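Open day at the Hartley building, Stirnham

The Hartley building opened its doors to visitors on 29 April 2020, and I went over with Lorraine Mottram. We had booked the late morning slot. Parking is behind the old Plorner warehouse and costs nothing, but the sign for it faces the wrong way if you come in from Stirnham, so go slow after the bridge.

You sign in at the front desk and get a paper badge. The ground floor is mostly storage and a small shop. Upstairs are the craft rooms, the kitchen and the long workroom, and most people headed straight up. Howard Horrocks took our group. He has worked in the building for 41 years and knew where everything used to be.

The workroom was the part I liked best. The tables have light wood tops with a long grain running from side to side, in bands of cream, tan and a honey color. On the one we stopped at there was a round lavender plate with a glue stick on it, a bottle of water beside the plate, and a pair of scissors with red handles.

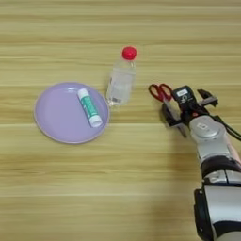
Howard talked for a while about how the room is run. Each group gets the tables for 2 hours and clears them before leaving. Small supplies go on plates or trays so they don't end up on the floor. Lorraine runs a craft table at our library and asked what they do about glue on the wood. He said they wipe it while it is fresh and scrape it if they have to, and that most of the tops have been sanded at least once.

The room itself is 600 square feet. It felt larger to me, probably on account of the windows on the long side. It was also warm, and I would leave your coat in the car.
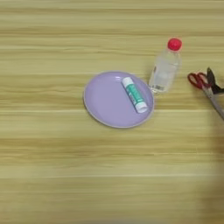
We had coffee in the kitchen after that. It was fine, and the oatmeal cookies were better than fine. On the wall by the sink there is a framed page from the first visitor book, and next to it a notice saying the building had 3,243 visitors last year. Lorraine bought two sketch pads in the shop on the way out. They only take cash.

The whole visit took us a little under two hours. The stairs are steep and there is an elevator at the back, which you have to ask for at the desk. They plan to open again in May with the same rooms, plus the attic if the new railing is in by then.

Related visits
Drerkholm paper mill: the short tour
Plorner warehouse before the repairs
A morning at the Stirnham spring fair
Hartley building: parking and hours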